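I grew up thinking an icy pole was a reward for surviving the walk home from the pool, and I still can't pass a corner shop in January without my hand going to my pocket for coins. My favourite was the milk bar in Carnon – eight steps from the bus stop, flywire door, a bell that went off whether you came or went. Mum gave us five minutes in there and we used every one of them, arguing over flavours and dripping on the lino!

So when I heard the old places were changing hands, I drove up the coast to see who was taking them on. Vilgot Holmgren bought his in July, in the dead of winter (mad, his mates reckoned), and he's kept the mixed lollies, the pies and the hand-lettered sign. He opens at 9 and knows most of the school kids by their orders.

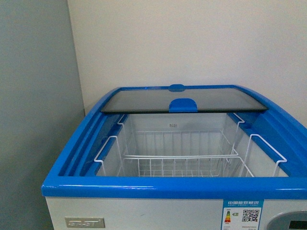
I stayed far too long, of course, and drove home with a bag of musk sticks on the passenger seat.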